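Home Docs Data cards Changelog Contact

# Urkudia Picture Book Shelving

Urkudia is a collection of short recordings of one very ordinary job: putting children's picture books back where they belong. A thin square book leaves the table, gets turned the right way, and goes into a slot in a clear rack. We love this task! It looks like nothing, and then you try to write down exactly what your hands are doing and you run out of page.

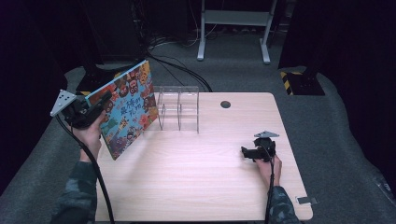
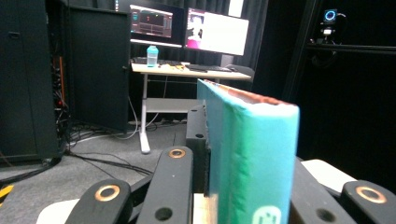
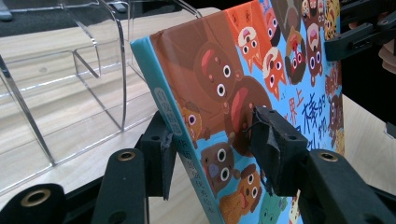
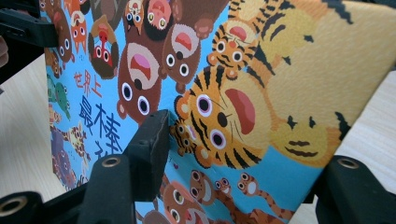

*Picture books in the grippers, one session. The first view is from head height and shows the cover title, 最棒的礼物; the other three are from the hand-held tools.*

## What's in it

- 3952 episodes, each one covering a single book from pick-up to release
- 5 views of the table, counting both hands and the head
- 9 titles, all picture books for young readers
- 2 rack positions, near and far

Every episode has a one-line note in plain English, typed by the person who did the shelving. Some are terse ("flipped, spine out, done") and some go on a bit. We kept them all as written, typos included.

## Why picture books

Because they're wonderful to look at and awkward to hold. A big square cover with thin boards wants to swing as soon as you pick it up off-centre. Held by the spine it behaves nicely. Held by a corner it droops, and you have to decide whether to put it down and start over or catch it with the other hand. Both choices turn up in the recordings, and both are labelled.

The covers are a big part of the fun. Crowds of cartoon animals on blue, all eyes, in every colour you'd want. There's a giraffe and a zebra on one view of a cover, bears on another, and a big striped tiger grinning upside down on the last one in the row. If you're working on orientation, a cover this busy gives you loads to go on: find any face and you know which way is up. The spine is the hard side. Teal, a label and a narrow line of text at most, and it's often all the hand view gets.

## How a session runs

1. Books go on the table in a loose spread. Face up or face down, whatever happens.
2. The shelver picks any one they like. We don't set an order.
3. Turn it if it needs turning, in the air or against the tabletop.
4. Lower it into the rack between two dividers and let go.
5. Type the note.

Please don't tidy the spread before starting. Danica Vaněk squared up the stacks for a whole afternoon early on, and those episodes are so easy they now live in their own folder, `neat_start`. They're handy as a warm-up set.

## Labels

| Field | Meaning |
|---|---|
| `title_id` | which book |
| `start_face` | front, back or spine |
| `turns` | number of times the book was rotated |
| `slot` | divider gap used |
| `regrip` | yes or no |
| `note` | the shelver's own words |

`start_face` is judged from the head view. When the cover is mostly hidden behind a hand we mark it `unsure`, and you can filter those out.

## Known rough spots

- Worn books slide differently from crisp ones. Wear isn't labelled yet. It should be!
- Clear acrylic is hard to see from close in. Use the head view if you need the dividers.
- Close to the tool, spines can go soft in focus.
- Two of the titles share very similar blue covers and we mixed up their ids in the first release. Fixed in the September update. If you downloaded before then, grab the new `titles.csv`.

## Splits

Train and test are split by title, so no book in the test set has been seen before. A second split by shelver is in `splits/by_person`.

## Thanks and contact

Eduard Skála wrote the labelling tool and chose most of the books, with obvious joy. The rack came from Imhof and the table is our own, from the Undmont office.

Questions, corrections and picture book suggestions are very welcome on the issues page. Square ones especially, please, and the thinner the better.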